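I caught up with Boonmee Sangkhawat in May, just after Keleo (her online bingo site) finally got its licence, and she was in a great mood. "We had 3,442 players on the waiting list," she told me, grinning. "I'd have been happy with 20!"

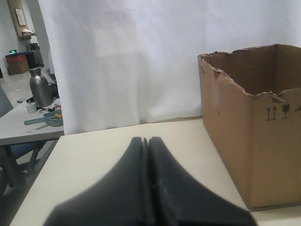

The licence took 12 months, and she reckons the forms were the easy bit. Checking players' ages and incomes was what nearly finished them off. They tried Dinov's software first, didn't get on with it, and moved over to Furker — "dearer, but it picks up the phone".

I asked about bonuses, because Mahawong is throwing free tickets at everyone just now. She pulled a face. "We did two small offers and stopped. People came, took the tickets and went." 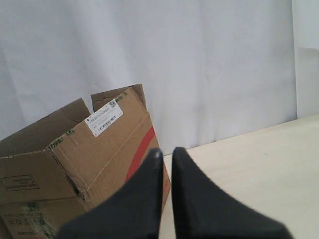
Tax is the thing she'd really like changed. Keleo pays on stakes, so a quiet week can still cost her money, and she'd much prefer to pay on what's left after prizes. She's also lost patience with sending papers to the regulator by post. A cardboard box with its flaps up and a white shipping label on the side is, to her, what licensing looks like — "and then they ask for page 12 again!" Next up is a phone app, if the testers pass it.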